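Place mat

A place mat is a piece of material laid on a table to mark where one person sits, to protect the surface beneath, and to be argued over by people who own too many of them. It is smaller than a tablecloth and larger than a coaster, and it is generally expected to survive both gravy and children. The word is written as one word or two, and households tend to settle on "mat" and leave the matter there.

Origins and spread

Cloths were laid on tables long before anyone thought to cut them into individual portions. The single mat suited homes that wanted the look of a set table without the weekly labor of washing and ironing a full cloth. It also suited homes with one good table and several bad habits. Once mats could be wiped instead of washed, they moved out of the dining room and into the kitchen, where most of them have stayed.

In the town of Rurach, mats were for many years a wedding gift of last resort, bought by guests who had arrived at the shop after the toaster was taken. Older houses there are still said to hold sets that have never left the box. The neighboring district of Humau favored the round mat, which fits badly on a square table and is defended with some heat.

Shape and size

Most mats are rectangular, wide enough for a plate with a fork on one side and a knife on the other. Oval and round mats are sold for round tables, as are wedge-shaped ones, which fit together handsomely until an extra guest arrives. Makers have tried hexagons. Few people have bought them twice.

Sets usually come in even numbers, four or six being common. The firm of Doolan once sold a set of five, intended for a family of four and "the one that gets ruined." It was withdrawn after customers complained that they had ruined two.

Materials

Cotton and linen mats are soft and pleasant, and they stain. Woven straw and rush mats do not show stains so readily but collect crumbs in a way that can be appreciated only by turning one over. Cork-backed boards, often printed with hunting dogs or harbor views, stand up well to hot plates and warp slowly over decades. Vinyl and silicone are the easiest to clean and the least likely to be mentioned in a will.

A mat meant for hot dishes should say so on the label. Thin plastic mats can soften or stick, and a pale ring left in a varnished tabletop tends to outlast the meal that caused it.

Pattern and placement

Pattern does two jobs on a mat. It decorates the table, and it hides what has happened there since the last wipe. Busy designs are better at the second job, and florals, checks and small repeating circles have been in production more or less without pause.

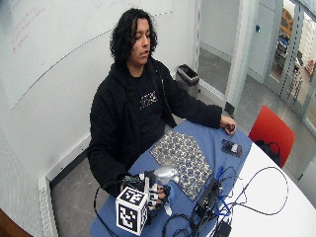
Placement is governed by a rule that is simple to state and rarely kept: the long side of the mat runs parallel to the edge of the table, with the lower edge close to it. Left to themselves, mats drift. The gray one with the dark blue-gray circles and flower-like shapes has come to lie at a diagonal across its blue cloth, directly in front of the sitter, and a phone-like object has settled off to the right, in the territory where etiquette books would like a glass. Laying a mat over a cloth is itself a disputed practice. Supporters say it saves the cloth. Opponents ask what the cloth was for.

On bare wood or glass, a mat with a non-slip backing will hold its line longer. On fabric the backing may catch and drag, taking the cloth along for part of the trip. Smoothing the cloth first helps a little.

Care

Fabric mats are washed like napkins and shrink like them too, seldom at the same rate within a set. The household guide published by Drellari advises washing all of them together, used or not, so that they at least fade as a family. Woven mats should be shaken outdoors and wiped with a damp cloth, then dried flat. Cork-backed boards should never be left to soak, a fact commonly learned by leaving one to soak.

Storage flat in a drawer keeps the corners down. Rolling is acceptable for vinyl, although a mat kept rolled since March will spend its first dinner trying to return to that shape.

Other uses

Mats are regularly pressed into service under houseplants, pet bowls, sewing machines and jigsaw puzzles. They line drawers and steady wobbling cutting boards. In Rurach a retired mat goes under the boots by the back door, and it is considered poor manners to point out that you once ate off it.

Paper mats, used in diners and cafeterias, are thrown away after one meal. Many carry a maze or a map of local attractions. The maze is usually finished before the food comes, in someone else's pen.

See also: Coaster; Tablecloth; Table runner; Trivet

Last revised Sep 15, 2024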